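Saturday at the Fistwood open day

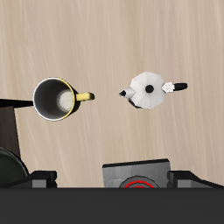 The coffee task in the simulator, seen from above. Mug on the left, moka pot on the right, burner at the bottom.

I drove over to Fistwood on Saturday for their robot open day. Nour Sabbagh ran the simulator demo, where the arm practices kitchen jobs before anyone tries them on the real bench. She said they had done 1,245 runs of this one so far.

We watched 25 of them on a big screen. The arm was slow but it got the pot onto the burner most times - the misses were nearly all at the handle. A kid behind me asked if it could make tea. Not yet.

Parking was free and the talk ran 41 minutes. They are doing another one in December.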